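Small Kitchens, Less Clutter
Talk for the Zarkumville tenants' evening, October 9, 2020

Slide 7 – Drying dishes
Start with counter space. Most Lemance units have 31 inches beside the sink. A two-tier rack goes up instead of out. Plates stand in the slots on top, bowls go below.

Lean bowls on their sides, one against the next. Plastic and ceramic can share a row. 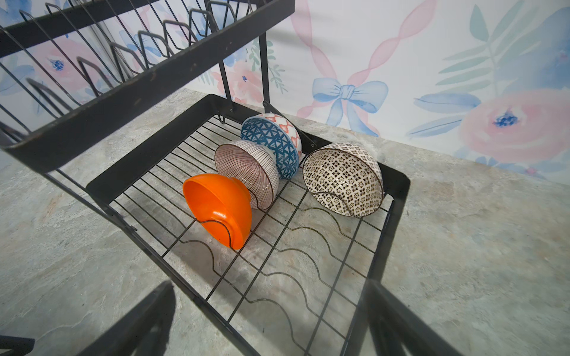 Slide 8 – Putting away
Empty the rack before cooking – it takes 5 minutes. Ask who still dries with a towel. Pause for questions, then on to shelves.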